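Dornham Store Security and Emergency Readiness Inspection
Site: Numberg Retail Park, Unit 17
Inspection period: March 2020
Previous inspection: June

Ratings: S = satisfactory, A = action needed, N/A = not applicable

1. Entrances and exits

1.1 Main doors open fully and release when the alarm sounds. S
1.2 Rear exit clear inside and out. A
Comment: Stock cages were parked across half of the rear exit. Moved during the visit. The floor marking has worn away and needs repainting.
1.3 Break room has a second way out. S
Comment: Door leads to the loading yard. The push bar is stiff but works.
1.4 Exit signs lit. A
Comment: Sign over aisle 2 is out.

2. Alarm and communication

2.1 Panic buttons tested at service desk, cash office and pharmacy. A
Comment: Service desk and pharmacy signaled correctly. Cash office button sent no signal on either try. Algate has been called and the job is open.
2.2 Public address heard in all staff areas. A
Comment: Can't be heard in the walk-in cooler or the yard.
2.3 Lockdown message posted by each phone. S
Comment: Old version still up in the bakery. Replaced on the spot.
2.4 Police and dispatch numbers current. S 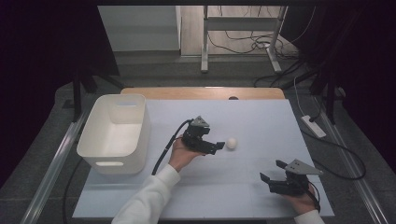
Worktable with open white bin and small white ball.

3. Lockdown and evacuation

3.1 Written plan on site and dated within the past year. S
3.2 All shifts briefed. A
Comment: 103 employees on the roster, 90 signed as briefed. Most of the missing signatures are overnight stockers. The briefing is only given in the afternoon, so an overnight session should be added.
3.3 Rooms that lock from the inside are identified. S
Comment: Cash office, break room and training room. The training room key was not on its hook and took a while to find.
3.4 Assembly point agreed with neighboring units. A
Comment: The plan still sends people to the front parking lot. Jõgi next door uses the same spot. Move one of them to the far side of the access road.

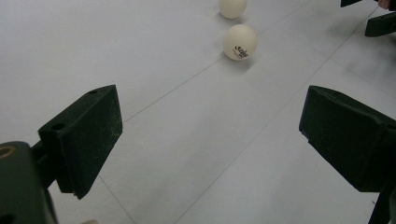

The assembly point also has to be out of sight of the main doors, and the current one isn't. Update the wall maps once a new spot is chosen.

4. Staff conduct and reporting

4.1 Threats and fights logged. S
Comment: Log is kept up, though several entries have no time.
4.2 Badges collected when employment ends. A
Comment: Two badges still active for people who have left. Cancel today.
4.3 Bleeding control kit sealed and in date. S

Follow-up: cash office button and badges first. Remaining items to be checked at the next visit.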